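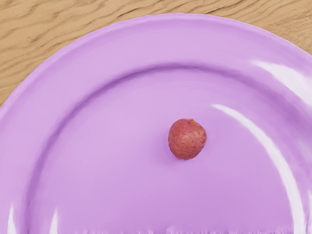 The Mernside parking levy is an annual charge on workplace parking spaces in the town of Mernside. It applies to employers that provide more than 20 spaces for staff and is set at $412 per space. The town presents the levy as a way to pay for bus service and road repair without raising the property tax. How far it has done either is disputed.

Background

The levy was proposed by council member Madalena Serrano after a state grant for bus routes ran out. Her original plan covered every employer with a parking lot. The version that passed exempted small lots, places of worship and medical offices, and gave a 50 percent discount to employers in the Sumampouw district for the first 3 years. Supporters called the exemptions a matter of fairness. Critics noted that several of the exempt lots sit along the most crowded streets in town, which the levy was supposed to clear.
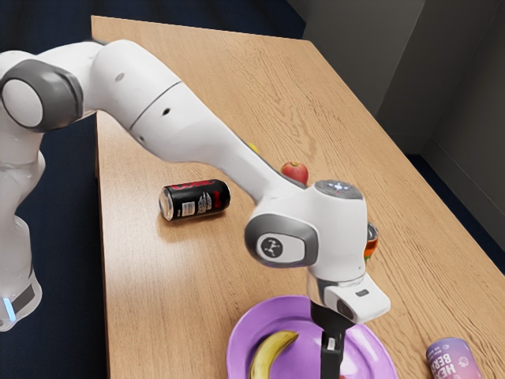
Collection

Employers report their own space counts each July. The finance office may inspect a lot, but the ordinance sets no minimum number of inspections, and the town has never published how many take place. Billing is handled by Tinunance, a private contractor paid a share of what it collects. The contract was awarded without a second bidder.

An employer may pass the charge on to its workers, and the ordinance doesn't require it to tell the town when it does. Diteo, the largest private employer covered, began deducting the full amount from the pay of staff who park on site. The claim that the levy "falls on business, not on families" — still found in the town's own leaflet — is therefore hard to support.

Use of revenue

Money from the levy goes into the general fund. A council resolution says it should be spent on transportation, but a resolution doesn't bind later budgets. Lewis Dow, a former town auditor, argued that transportation spending from other sources fell after the levy began, so that much of the new money simply replaced the old. The finance office rejected his reading but didn't release the figures that would settle the question.

Proposed changes

Serrano has since backed a separate account for levy revenue. The proposal remains in draft, with no vote scheduled.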